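Equipment budget — where we are, February 2020

Siyabonga asked for this on one page so keeping it short. Covers the hand-held grippers, the table setup and what's left to buy before June.

Spent so far: 3,905 of the Gudeta money. Most of it went on the two gripper pairs and the mounting plates. Cables were 70 more than quoted, Bridthorpe changed the length after we ordered and I didn't catch it. My fault, now on the checklist.

Bottles are the current task. One gripper on the bottle, the other kept open off to the side. Both wired — so cable is a real line in the budget, not small change. 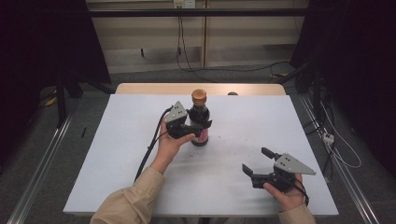

Handling and Automation Team, Condby

Still to buy:
Spare jaws, 15 sets. Khrystyna has the quote from Bridthorpe, good until the end of the month.
Longer cables, right-angle plugs if they have them. The ones we have hang off the front of the table and Mereana wants them routed overhead.
Table covering, one roll.
Storage. No price yet, waiting on Denarier to call back.

The fixed arm is on hold. Tekle and I went thru both offers and neither one includes instalation, so the totals don't compare. I'd sooner hold 500 back for repairs and decide on the arm in June, when the second payment lands.

Need from you: a yes or no on moving the travel money over to spares. Khrystyna can place the order the same day.

Bench hours and the list of objects are coming separately from Mereana.

Shewit Araya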